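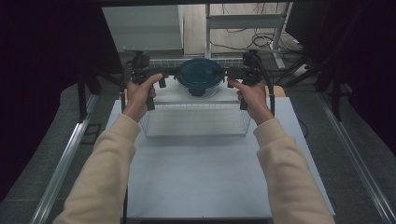 About Stovier

We help people work out what to buy before they buy it. If your school, workshop or small plant has been given some money for robots – or has been told there might be some money, next year, if somebody can put together a sensible list – then you are just the sort of person we like to hear from, and we hope you'll stay and read a while.

Stovier started with four of us sharing two desks above a print shop in Troltwood. We had all spent years on the other side of the counter, filling in purchase requests and waiting for them to come back with questions on them. One of us had once signed for a very handsome robot arm and then found that the room it was meant for didn't have the right power, or a door wide enough to bring it in through. (It lived in a hallway until the spring.) We still tell that story to new clients, partly as a warning and partly to let them know they're among friends.

There are 11 of us now, and we have the whole floor, along with a bench area at the back where we try things out with our own hands. We don't sell equipment and we don't take a fee from anybody who does. You pay us for our time, and at the end of it you have a plan you can take to whoever holds the checkbook.

What we do

Most projects begin with a long talk about the job itself. Tell us what needs picking up, moving, opening, closing or packing, how often, and by whom. We like to hear from the people who do the work now, and we'll happily come and stand beside them for a morning if they'll have us. A budget that begins with a catalog page tends to leave out the small stuff, and the small stuff adds up faster than you would believe! Tables and framing, cables, spare jaws for the grippers, baskets and bins for practice work, somewhere to keep it all, a few days of training, a bit more training when the first person you trained takes another job.

After that we write what we call a whole-life budget. It covers the purchase, the setup, the room, and the first few years of keeping everything running. We put each line in everyday words, so that a school board member or a plant owner can read it over coffee and know what they're being asked to pay for. We also mark which things can wait. Plenty of our clients have bought half of a plan one year and the other half the next, and been very happy that way.

If you are collecting quotes, we'll read them with you. Our friends at Grajales, a packaging shop a few miles down the road from us, sent over a stack of them one December, all laid out differently, and we spent a very pleasant week turning them into a single sheet that could be compared line by line. That sheet has since become our standard form, which we call the Jeltard sheet after the street our office is on. You're welcome to a blank copy whether or not you ever hire us.

Who we work with

We have finished 362 plans so far. A good many were for high schools and community colleges, and the rest for small manufacturers, repair shops, food packers and a couple of research labs. Some were a single page long. We have also told people to hold on to their money for another year, and several of them came back later with a better idea of what they wanted – those are some of our favorite projects.

Coming to see us

Visitors are always welcome in Troltwood. Call ahead so we can clear a bit of bench for you, and do bring along a few of the parts or containers you handle every day, since it's much easier to talk about a job with the real thing on the table. The entrance is on Jeltard Street, beside the print shop, and the coffee is on from 8 in the morning.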